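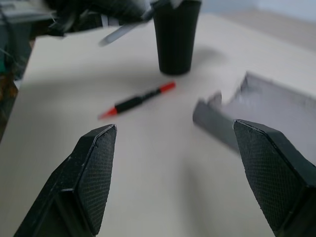 My brother-in-law's spare bedroom was the first place we tried to build a pair of robot arms, and it took one weekend of sawdust in the carpet for the whole thing to be moved, politely but firmly, to the shared workshop on the other side of Goltoldale. That was in July, with every window propped open, and I have been going over there most evenings since. The job we set ourselves sounds like nothing at all: pick up whatever pens are lying on the table and put them in the cup. A red and black marker on a pale tabletop, a black cup standing behind it, a pair of open gripper fingers coming in from the front with their crosshatched pads facing each other, and what looks like the other arm busy with a light gray pen up above the cup. My seven-year-old niece can do the whole job while telling you a long story about a frog. For us it has been the work of a summer and a good piece of the fall, and I would do it all again tomorrow.

WORKSHOP LIFE | LONG READS
Two Arms, One Cup
By a Goltoldale workshop member
Posted in October | 339 shares | 12 comments

I should say right away that I am not an engineer. I spent most of my working life fitting kitchens, and what I know is cabinets, hinges, and how to get a long counter around a tight staircase without taking the paint off. My brother-in-law is the one who understands motors. He had been reading about home-built arms all winter and had got to the stage where he would bring it up at dinner no matter what the rest of us were talking about, and in the end I said fine, let's make one, if only so we could eat in peace. He said it would have to be two. One arm, he told me, is a crane. Two arms can help each other out, the way your left hand holds the jar while your right hand goes after the lid.

So two it was, and the bill doubled before we had bought a single screw. I kept every receipt in a coffee can, and when I finally sat down and added them up the other night the total came to $2,667, including the motors, the cameras, the power supplies, a great deal of plastic filament, and one gearbox that I stepped on. You could do it for less. You could also do it for a lot more, and there are fellows at the workshop who will gladly show you how.

The arms themselves are a mixture. The joints came in a kit from a small outfit called Hamann, packed in so much paper that I thought for a minute they had forgotten to put anything in the box. The longer sections we printed ourselves, and the base plates I cut from a piece of countertop left over from an old job, because I had it and because I knew it would stay flat. I was prouder of those base plates than of anything else for weeks. They are the one part of the machine that has never given us any trouble, and I mention this whenever I get the chance.

The fingers were another matter. Our first set were smooth, nicely rounded and completely useless. They would close on a pen, lift it as high as a coffee mug, and then let it swivel slowly around until it pointed at the floor and slid out. We tried tape. We tried slices of bicycle tube, which held well but left black smears on anything white. We tried a coat of some grippy paint meant for the handles of garden tools, and that peeled away in one piece like the skin off a pudding. What we ended up with was a pad with a fine diamond pattern to it, set into the inner face of each finger, and the difference was so great that my brother-in-law called me at eleven at night just so I could listen to a pen not falling. I could hear the motor humming away and him breathing, and that was the whole call!

The blunt tips came later. We had begun with points, thinking they would get under thin things more easily, and they did, but they also dug into the table and chipped. I took a file to the ends until they were stubby, and then we drew that shape properly and printed it again. If you are making your own, I would start stubby and save yourself the plastic.

There is a camera mounted at the wrist, looking straight out between the fingers, and I fought against it for a good long while. It seemed to me that a camera on a post, looking down at everything, ought to be plenty. I had the idea that you would want to see the table the way a person sees it. But when you reach for a pen, your own hand gets in the way of your eyes right at the moment it matters, and you finish the job by feel. Our arms have no feel to speak of. The little camera down by the fingers gets to see the last inch, and the last inch is where all of our misses were happening. I gave in around the time the tomatoes came ripe, and I brought a bag of them to the workshop by way of apology.

The way you teach the thing surprised me more than any of the building. I had pictured my brother-in-law typing in long lists of positions, up a bit, left a bit, close. There is some typing, and I leave him to it. But mostly you do the job yourself. We built a second, smaller pair of arms with handles on the ends, and when you move those, the big ones copy you. You sit down, take hold, and put the pens away over and over while the computer keeps a record of what the cameras saw and what your hands did. Then it all gets churned through overnight, and next day you sit back with your arms folded and see what it has made of your example.

It turns out to be a humbling way of finding out how you move. I am left-handed and inclined to come at things from the side, and the first batch of lessons was all mine, so the arms came at everything from the side too, even when there was something in the way. They also picked up a little pause I make before I let go of a thing. I never knew I did it. My wife says I have always done it, with car keys and with suitcases and once with a birthday cake, and she found it very funny to see a machine hang there above a cup, thinking it over, just like her husband.

We share the workshop with a dozen other projects and there is never enough table. Prellholm Yard, as the building is called, used to be a place that repaired boat trailers, and it still has the big doors and the drain down the middle of the floor. In summer it is lovely. By now you want a sweater by suppertime, and the light goes early, and that has turned out to matter more than the temperature. We recorded nearly all of our lessons on long bright evenings. Come the end of September the arms began to miss, always a little to one side, and we took apart a perfectly good wrist looking for the fault before it dawned on us that the shadows on the table had moved. We hung a pair of shop lights with a bedsheet stretched under them to soften the glare, and recorded a fresh set of lessons with the big doors shut. That put most of it right.

The cup has a story too, though not much of one. We began with a glass one, which the cameras could hardly see, and then a white one, which they lost against the tabletop. After that came a tall black one, and it has stayed. It is wider at the mouth than at the foot, so there is a bit of forgiveness in it when a pen arrives crooked. The narrow foot does mean it can tip, and for a time I kept a handful of washers in the bottom. My brother-in-law took them out again, saying that the arms had better learn to be gentle. I thought this was asking a lot of them, and I put half of the washers back when he was at the hardware counter.

As for letting two arms loose over the same cup, that is where we have spent the past month. Each one is well-mannered by itself. Together they behave like 2 people at a narrow door, either both going at once or both hanging back. We tried a strict rule, left then right, and it worked but it was slow and rather sad to look at. Lately we have been recording lessons together, the two of us side by side on the stools, one pair of handles split between us. We talk while we do it. We have covered the price of lumber, his daughter's college applications, whether our father-in-law ever really caught that fish. The machine knows none of it, of course, but it has begun to pick up something of the give and take. One arm will be up over the cup with its pen while the other is coming in low toward the next one, and they don't crash nearly as often as they did.

Markers are still harder than pens. They are fatter in some places than in others, they roll, and the caps come off if you squeeze at the wrong end. A red cap rolled under the drill press last week and I had to lie flat on the floor with a yardstick to get it back. There is a woman who builds harpsichords in the next bay, and she looked down at me and asked if the robots were supposed to be saving me work.

People do ask what it is all for, and I have stopped trying to come up with a grand answer. A friend who runs Aletti, the frame shop on the main street, would like something that can sort offcuts by length, and we have promised to have a go at that over the winter. The offcuts are straight and don't roll, and they have no caps. My brother-in-law has already started drawing a wider finger, and I have been through my garage for another piece of countertop, a darker one this time, that should be just the right size for the new base.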